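Apuntes de la sesión 4: el salón, el sofá y las mantas
Taller de cuidado textil del hogar — grupo del jueves

Antes de nada, los que faltasteis a la sesión 3 pedidle a Bhavana Thomas la hoja de manchas, que yo me quedé sin copias y ella tiene la versión con las correcciones (la mía ponía vinagre donde tenía que poner agua tibia, perdón otra vez). Sin esa hoja vais a ir un poco perdidos con lo del forro polar, así que leedla aunque sea en el autobús.

Bueno, el salón. Yo siempre empiezo por el sofá y dejo las mantas para luego, y ya sé que en el manual de Batista viene al revés. Cada cual que lo haga como quiera, pero si sacudís la manta cuando el asiento ya está aspirado, hacedlo en el balcón, por favor.

Para tapicería lisa tipo piel (piel, polipiel, me da igual de momento, luego vemos cómo distinguirlas) lo primero es aspirar en seco con el cepillo blando. De arriba abajo: reposacabezas, respaldo, asiento, frente. Si hay capitoné, el polvo se mete en cada hoyito y el cepillo ancho pasa por encima tan contento sin llevarse nada. Yo uso una brocha de pintor, de las baratas, y voy botón por botón con la aspiradora pegada en la otra mano. ¡Se tarda, sí! La primera vez me dieron las ocho de la tarde.

Los canales acolchados del frente se repasan a lo largo, siguiendo la costura. Y luego el paño de microfibra casi seco, bien escurrido, con una gota de jabón neutro. Me preguntasteis por el limpiador Zullell: a mí me va bien en colores claros, pero probad primero en la parte de atrás, donde no se ve, y esperad un día entero.

El sol es el otro asunto. Una tapicería clara junto a una ventana recibe las mismas rayas de luz muchas tardes seguidas, y los cojines de color todavía lo acusan más. Bajad la persiana en las horas fuertes, o por lo menos cambiad los cojines de lado de vez en cuando y dadles la vuelta. Yo lo hago cuando me acuerdo, que es poco.

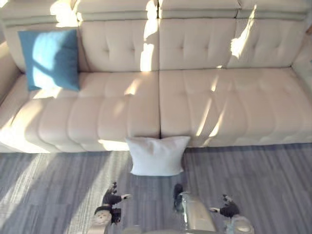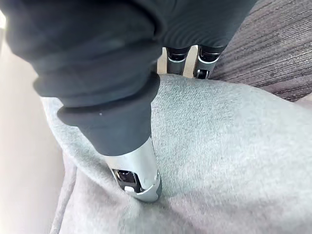

Con el forro polar, las tres cosas que más se hacen mal son el calor, el suavizante y meterlo en la lavadora con toallas. Agua fría o a 30, programa delicado, centrifugado a 800 como mucho (yo lo dejo en 700 y tan feliz), y del derecho hacia dentro si la pieza tiene derecho y revés. El suavizante deja una película en la fibra y la manta acaba apelmazada, con ese tacto como de fieltro que luego ya no hay quien quite. Las toallas sueltan pelusa y el polar la agarra toda, sobre todo si es oscuro.

Secar: tendida, a la sombra, sin pinzas en las esquinas. Si usáis secadora, en frío y 15 minutos. Nada de plancha, ¡nada! Ni con un trapo encima. El año pasado planché una a temperatura baja y le quedó una marca brillante con la forma exacta de la suela.

Para doblarla hay dos escuelas. La de Javness, que es en tres a lo largo y luego enrollada, queda preciosa en una cesta. La mía es más sosa: por la mitad, otra vez por la mitad, se alisa con la palma desde el centro hacia fuera, y un último doblez con el lomo mirando hacia la habitación. El polar tiene cuerpo y los bordes no quedan finos como los de una sábana — no os peleéis con él. Si se hace una bolsa en medio, soltad el último doblez y volved a alisar, que tirando de una punta solo la movéis de sitio.

Para la próxima sesión traed una manta de casa, la que sea, con su etiqueta si la conserva. Vamos a leer símbolos de lavado y a hacer la prueba de la gota de agua en las muestras de Irkumier, que por fin han llegado. Y el que tenga un quitapelusas de los de rodillo, que lo traiga también, que el mío está en las últimas.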